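Open Access | Housing & Everyday Life | Working Papers

We use cookies to remember your reading preferences and to count visits. By continuing to read you agree to our cookie policy.

4. Where the cooking happens: the stove and its neighbors

4.1 Why start at the stove

Household studies have a habit of treating the kitchen as one room with one job. Our diaries say something much richer! When we asked households in Kirnusberg and Clomach to write down every time they stopped at a spot in the kitchen for longer than a minute, the stove came back as a place for sorting mail, for talking on the phone, for warming hands, for standing and thinking about what to make next. Cooking was the largest single use, of course, but it shared the spot with a whole crowd of other habits, and those habits are what this section is about.

The diary set covers 366 kitchens. Of these, 174 have a stove with at least one run of counter directly beside it, and it is this group we follow here. (The remaining kitchens, where the stove stands alone or fills a gap between doors, are taken up in Section 5, and they deserve the extra space.) Diaries were kept through June, when windows tend to be open and baking drops off, so we expect oven use to be low compared with a winter month.

4.2 The parked pan

We did not set out to study parked pans. The term comes from a diary keeper in Clomach, who wrote "pan parked, back left" at the end of nearly every entry, and once we had the phrase we could find the habit all over the place. A parked pan is one that lives on a burner between meals. It may be clean, it may hold tomorrow's soup, but the household thinks of the burner as its home. Ask where the saucepan is kept and the answer is "on the stove," given with no hesitation at all.

Parking changes how the rest of the stove is used. A household with four burners and one parked pan is, for most of the week, a household with three burners. Several diaries describe moving the pan to the counter only when guests came, and then feeling slightly lost the next morning when it wasn't in its place. We find this delightful, and also useful: it suggests that when planners give a family a larger cooktop, part of the added area becomes storage.

The objects around the stove follow a similar pattern. Knives, kettles and bottles gather within arm's reach, and the surfaces higher up, such as the top of a refrigerator, take in bags and boxes that have no shelf of their own. In the Ghanem coding scheme, which we adopt with small changes, these are called near stock and high stock. Near stock turns over daily. High stock can sit for weeks, and diary keepers were often surprised to be asked about it.
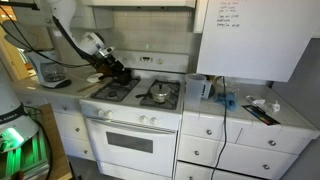
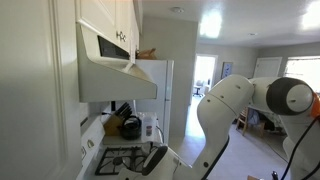
Figure 4. Near stock and high stock in a small kitchen with a gas stove. The first view shows a lidded saucepan on the right grate; the second shows a knife block and kettle on the counter, and a brown paper bag on top of the refrigerator.

Jessie Tennant, reading a draft of this section, objected that we were making parking sound like a free choice, when in her view it is mostly a matter of cupboard doors. A pan goes back on the burner, she wrote, "whenever the cupboard it belongs in opens against your knees," and she urged us to look at low storage before saying anything about habit. It was a wonderful comment and it sent us straight back to the diaries.

4.3 Low cupboards and the walk to the shelf

Tennant's point holds up well in Kirnusberg, where many of the older apartments have deep base cupboards with a single fixed shelf. Diary keepers there described kneeling, reaching, unstacking and restacking to get at one lid. Faced with that, leaving the saucepan out is plain good sense. In Clomach the picture is more mixed. The Clerken row houses were fitted with drawers 900 millimeters wide under the counter, easy to open and easy to see into, and yet pans are parked there too. One keeper had an entire drawer free and used it for birthday candles and string.

So we now think of parking as having two roots. The first is effort: the cupboard is a nuisance, and the burner is right there. The second is readiness, the wish to have the next meal already a little bit begun. Keepers in the second group wrote about their pans quite warmly. "It means I've half started," reads one entry, made at 7 in the morning beside a note about buying onions.

The two roots call for different things from a designer. Better drawers will help the first group a great deal. For the second, the more promising idea is a resting place next to the burners, at the same height, where a pan can stay out without costing anyone a flame. Only a handful of the kitchens in our set have anything like it, and their keepers used it constantly, for pans, for colanders, for the cutting board on its way to the sink.

We return to the question of resting places in Section 6, after the freestanding stoves, where the same habit shows up on windowsills and on the lids of washing machines.

Enjoying this paper? Sign up for our newsletter and receive new working papers by email. Unsubscribe at any time.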